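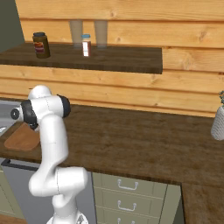 Call for participants: review panel for simulated kitchen manipulation tasks

Vestix is recruiting reviewers for the second draft of the Stornholm guideline, a set of working rules for testing robot arms in simulated domestic kitchens. The panel will have 17 members. Applications are read in February.

The work

Each reviewer receives a batch of rendered episodes and scores them against the draft. The scoring sheet covers clearance from fixed furniture, approach to the worktop, gripper state before contact, and the stopping position of the arm. Comments on unclear clauses are as useful to us as the scores. A complete batch takes 3 evenings.

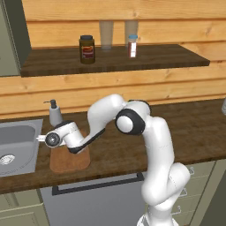 Clause 4, on working near sinks and basins, drew the most objections in the first draft and has been rewritten. Reviewers are asked to read the old and new wording side by side and state which they could apply without further guidance. Disagreements are settled by a second reader, Luminița Dobre at Jitaru, and logged with the clause number.

Who may apply

Technicians, safety engineers, test authors and postgraduate students. You should be able to read a joint limit table and write plain English. Programming is not required. Employees of Hutell are excluded from this round, as Hutell supplied the scoring software.

Terms

Work is remote. The fee is 2000 kronor per completed batch, with a maximum of 4000 kronor per person. Partly scored batches are not paid. Reviewers sign a declaration of interests before receiving any material.

Send a one-page CV and a short note on relevant test experience to Eldana Woldegiorgis, panel secretary, Vestix.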